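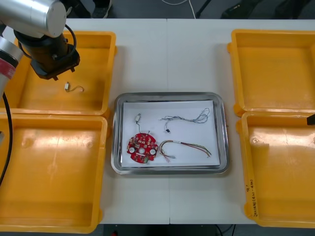 Product Review: Purnura Stackable Parts Bins, Medium Size
Lokstead Supply Review, August 2020

The Purnura medium bin is an open-top plastic container intended for small parts storage in workshops, school labs and stockrooms. It is sold singly and in cartons, and it competes directly with the Jafri bin that many of our member shops already own. This review covers the bin as used in the Lokstead parts room, where it replaced a mix of cardboard trays and older containers.

Construction is good for the price. The walls are stiff enough that a full bin can be lifted by its front lip without bowing, and the corners are rounded on the inside, so washers and short screws do not lodge there. The inside of the bin is not entirely smooth, with some molded detail. Staff found it easy to slide small items forward with one finger, although very thin parts such as shims remain hard to pick up.

Stacking is less satisfactory. Two bins sit firmly together. A third makes the column lean toward the front, and we do not recommend going higher unless the stack stands against a wall. The Jafri bin has a deeper stacking rim and is the better choice for tall columns.
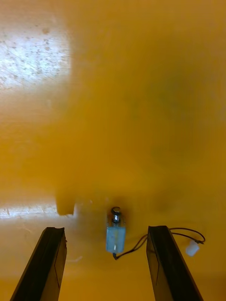
Labels are a further weak point. The card slot on the front is shallow, and cards work loose when bins are pulled in and out during the day. Adhesive labels hold well but leave residue when removed. Prutus sells a clip-on holder that fits after a little trimming — an added expense that buyers should consider before placing a large order.

The parts room now holds 349 of these bins, with stock records covering 3,165 separate items. Over the trial, 2 bins cracked, both along the rear hanging edge after being dropped. The supplier replaced them without charge, but delivery of the replacements was slow.

Cleaning presents no difficulty. Warm water and mild soap remove oil film, and the plastic did not cloud. Marker ink is another matter and should be kept off the bins entirely.

Rating: recommended for bench and shelf use. Not recommended for tall stacks or for rooms where labels change often.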